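Washing the windows always gets the glory, but the ledges are where the muck lives. I did ours over two mornings in January and I'm putting down what worked before I forget it all again, because I seem to relearn this every year.

First thing, vacuum dry. I know it's tempting to go straight in with a wet cloth, but you'll only make grey paste and push it into the corners. I use the little brush head and then an old pastry brush for the gap where the ledge meets the wall (mark the brush somehow, or it'll end up back in the kitchen drawer and you'll be glazing scones with it).

For painted timber I mix a squirt of ordinary dish soap into 2 litres of warm water. Wring the cloth until it barely drips. Wipe along the grain, then go over it with a second cloth and plain water, then dry it with a tea towel. If the paint feels chalky under your hand, stop scrubbing - it needs sanding and a new coat, and all you're doing is taking the colour off.
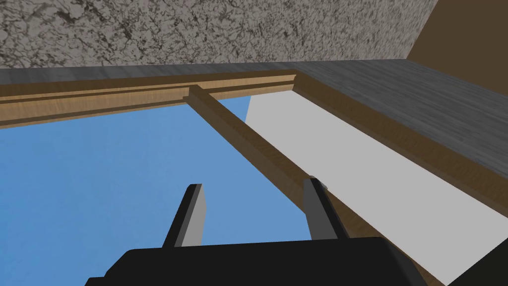 Flyspots are their own misery. Lay a damp cloth over them for 10 minutes and go and put the kettle on, and most will lift with a fingernail wrapped in the same cloth. They're easy to miss on anything with a pattern. A grey ledge with streaky grain, sitting under a wall that's all dark flecks and blotches, will hide them beautifully, so get your eye down level with the ledge and look across it toward the light. A torch laid flat does the same job at night!

Rough walls above a ledge need doing before the ledge does, top to bottom, or you'll be wiping up the crumbs twice. Dry brush only for the first pass. My neighbour Zdzisław Piątek swears by a soft clothes brush and I've come around to it, as sponges just shred and leave little yellow bits everywhere.

Water rings from pot plants: try a dab of plain white toothpaste on a soft rag, very lightly, in a spot behind the curtain first. It worked on our gloss paint in the Tulmont house and did nothing whatsoever on the stained timber here, so don't get your hopes up. Saucers with cork feet are the better answer. I got more than I needed at the Dollow market and gave the rest to my sister.

Last one, mould. If it's black and comes back every winter you've got damp, and no amount of vinegar will fix that. Open the window a crack after your shower and keep the curtains off the ledge overnight. I still forget the curtains.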